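Chapter 4
Working in Pairs: The First Demonstrations

In the first three chapters the students of the Trornville club learned to plan a task on paper. Now they begin to show the task by hand. A club of 14 members usually makes seven pairs, and every pair receives one practice hour, which means 60 minutes with the tools and not 60 minutes of talking.

The task in this chapter is called Dow. It is small - pick up one object, carry it, put it down - but it must be repeated 12 times in the same manner. Before you start, agree with your partner who moves first and which words you will use for "ready" and "stop". Students from Prirnach, who did the Hanico project before, kept 114 demonstrations in one term, and they threw away many more.

Hold the gripper in front of the chest with both hands until your partner is ready. 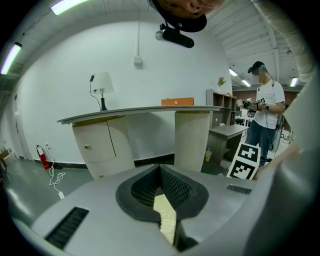 One student from Prirnach wrote in the club notebook that the slow demonstrations were the hardest, and that she would practice the "stop" word first if she began again.

4.1 Choosing the Starting Position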